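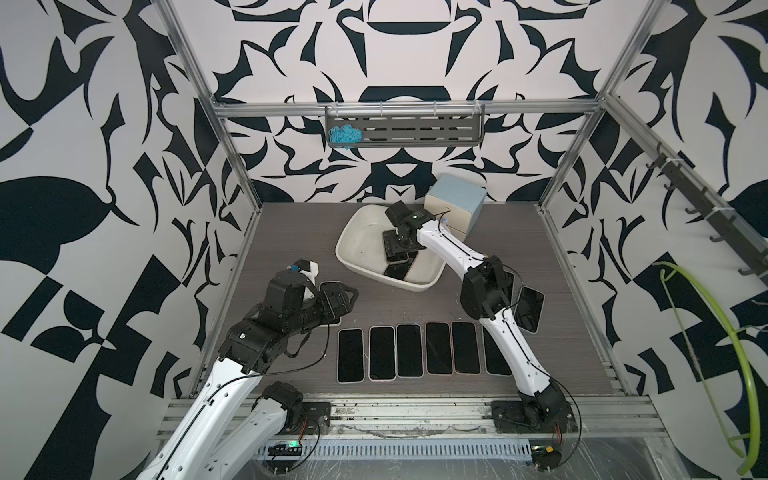

The Tresteo tub: my review after a winter of sorting old phones

I have a phone problem. I don't mean scrolling (although, yes, that too), I mean the drawer. Every upgrade in our family ends with the old one going in the drawer "just in case", and then my sister found out I keep them and started bringing me hers as well. By February the drawer wouldn't close, and I finally went looking for something to put them all in.

What I bought was the Tresteo shallow tub in cream, from the housewares place in Viltisbridge. It's a plain plastic tub with rounded corners, and I've now got strong opinions about it!

First, the good stuff. Phones lie flat on the bottom of it. That sounds like nothing, but I'd been using a Skinner basket before this and everything slid into a heap in the middle, glass against glass, and I scratched a perfectly good screen that way. With the tub I line the phones up on the table face up, go down the row checking which ones still take a charge, and then lay them in one at a time. Black phones with dark screens all look the same to me, so having them in a row first is a huge help – I stick a bit of masking tape on the back of each one with the old owner's initial and whether I've wiped it.

I also love that the sides are low enough to reach into without banging your knuckles. My last box was so deep I was fishing around in there like it was a cookie jar.

Now the grumbles. Cream was a mistake. It shows every smudge on the inside, and a wipe with a damp cloth only gets you so far. Dish soap and an old toothbrush did better, but who wants to scrub a storage tub? If they made it in gray I'd swap tomorrow. There's also no lid. I wrote to the shop and Fraser Cairns (very nice, quick reply) told me the lid is sold separately and was out of stock, so mine has a dish towel over it for now.

And there are no dividers. Once you get past 2 layers you really want something between them. I cut up an old felt placemat and it works fine, but for the price I'd have liked a sheet or two thrown in.

I did look at the Grardale organizer, the one with slots, before I bought this. It's handsome, but my older phones are fatter than my newer ones and I couldn't see them all fitting. A plain tub doesn't care what shape they are.

Would I buy it again? Yes, in a darker color. Four stars from me, and I'll come back and change it to five if that lid ever shows up.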